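Review: Jarnent Wooden Number Puzzle, early years range
Reviewed for the Gevdale Toy Library by Nyokabi Okoth

The library lends to 30 nurseries and childminders, and items are assessed each May before the new catalogue is issued. The Jarnent puzzle was considered alongside the Jomus counting set, which it would replace.

The puzzle is a flat wooden tray with removable pieces. Numerals are large and clearly printed. Staff at the Urquijo branch found that children of three and over sorted the pieces with little help, while younger children preferred to carry them about.

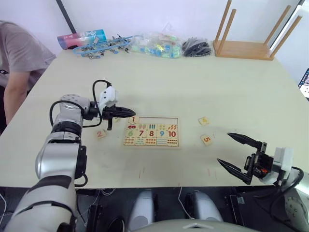
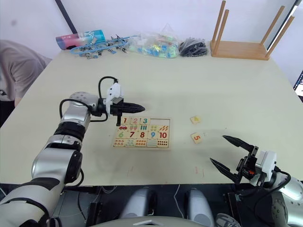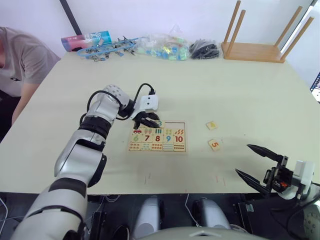
The wooden number puzzle on the table.

Durability was satisfactory. After 2 months on loan, no piece had split, although the varnish had dulled at the corners. Cleaning takes longer than with the Jomus set, as the pieces must be wiped singly and dried before they are returned to the tray – a point raised by several borrowers.

Storage is less convenient. The tray has no lid, and Bok-nam Kong, who manages returns, has asked that each copy be issued in a drawstring bag with a contents card. Replacement pieces can be ordered from the supplier but are not sold singly.

The puzzle is recommended for purchase. It will be listed in the catalogue as item 192, for children aged three to five.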